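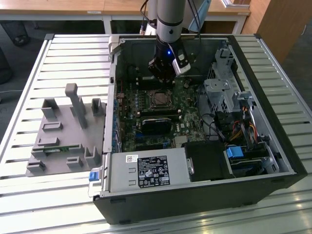

Dell tower on its side, panel off, CPU socket empty.

05/10/2025

Bench work on the old tower, second session. Board still mounted. The black card with the heatsink stays in until I have a tray free for it. Power supply is next, by the blue latch, then the drive cage.

Spent 6 minutes reading the label on the supply and copied it into the log under entry 133. Cable bundles (red, orange, yellow, black) left in place for now. I want them tagged before anything is unplugged; in August I skipped the tags and had to redo a whole harness.

Chrysanthi Petridis wrote from Drorkon. She can take the board, socket frame included, if the pins are straight. Have not checked them under the magnifier yet. Nélida wants the drive cage for spares.

Need: antistatic bags, small labels, a second tray. Ordered the bags from Tukitz.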